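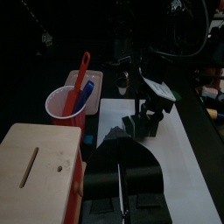
Craft table: boxes, cups, and please cap the markers

Quick one this month, I'm typing between the school run and the delivery from Haugen.

The craft table at the Jerthorpe room is back in use for November. Wednesday afternoons as before, doors at 2. Same table, same deal: take what you need, put it back where it lives.

The red box with the slot in the top. Several of you asked. It is NOT a donation box, so please stop putting change in it. It's a wooden toy with a slot and a round hole and a peg on the side, came in with the Bomance donation, and the little ones like posting things through it. Buttons, cardboard circles, that kind of thing. Coins have to be shaken out again and that takes forever. Money goes to Lutz Nolte at the door, in the envelope.

The red sides are painted and I'd like them to stay red. The top is bare pale wood, scuffed already, so if a kid draws on it don't panic, a damp cloth and a bit of patience. No scrubbing pads please, we lost the finish on the old puzzle tray that way.

Cups. Tall tools stand in the red plastic cup. The orange-red spatula goes in there handle up, so you can grab it by the end with the hole. It's for paste and for scraping dough off the table and it does not go home to anybody's kitchen. (You know who you are. Thank you for bringing it back.) Markers can share the cup if they're capped. CAPPED. We went through a whole set of blues last spring and most of them weren't even empty, just dried out.

Pinkish tub behind the cup: overflow. Anything too short for the cup, anything you find on the floor, anything you can't identify. Vilgot Myklebust goes through it at the end of the month and what he can't place gets tossed, so if your kid left something special in there come and get it.

Paper. Always a big white sheet down before you start, please, even for dry work. We have 600 sheets from the Trarnosham printers, offcuts but good heavy stuff, stacked on the low shelf by the radiator. One sheet does an afternoon if nobody spills. Turn it over and use the back. When both sides are done it goes in the paper bin, or roll it up and take it home for wrapping, it makes pretty nice gift wrap if the kids have been at it with stamps.

Sign up: there are 22 places each week and we were full by lunchtime the last few sessions. Put your name on the list by the coat hooks or send me a note. If you can't make it please say so, there's a waiting list and it isn't short.

Things we could use: washable markers (any color but especially blue, see above), big buttons with no sharp edges, egg cartons, yarn ends longer than your hand. Things we have plenty of: toilet paper rolls. Really. We have 200 of them in the closet and the door doesnt shut.

Coming up: paper lanterns first, then salt dough, then whatever Vilgot has planned with the leaf prints. Bring an old shirt for the salt dough week. Leaves should be flat and dry, so start pressing them now, a phone book or any heavy book will do.

Clean up is from 4:30 and it's everybody's job, grownups too. Cups back on the table, box on the table, lids on the glue. Table gets wiped last, after teh paper is off.

More next month, the van's here.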